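Search the boards
Go

Lint roller on dark shirts, before or after ironing?
Posted in March by wolten_hems, 4 replies

wolten_hems: I do all my shirts on a carpeted table and the navy polka dot one is a magnet for fuzz! I've been rolling it flat, sleeves last, then ironing somewhere else. Am I doing this backwards?

dovow388: Before, always. Heat sets the fuzz in and then you're picking at it forever.

takeno_tess: Disagree, sorry. I iron first because the roller slides better on a smooth shirt (and I've done 300 of these for our resale shop).

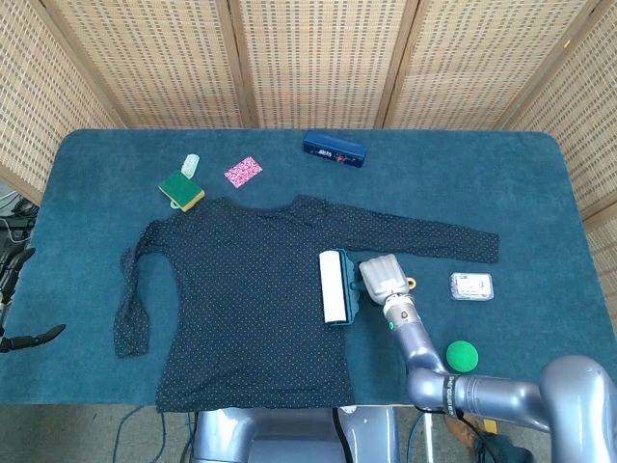

Re: sleeves last?

dovow388: I'd do the sleeves first. Get that left one out straight like the right, otherwise the fuzz hides in the folds. And carpet under a dark shirt, really? Throw a sheet down.

wolten_hems: Ok, sheet is happening. Still not sold on sleeves first, the collar always bugs me more.

takeno_tess: Collar first, then iron. I'm not budging lol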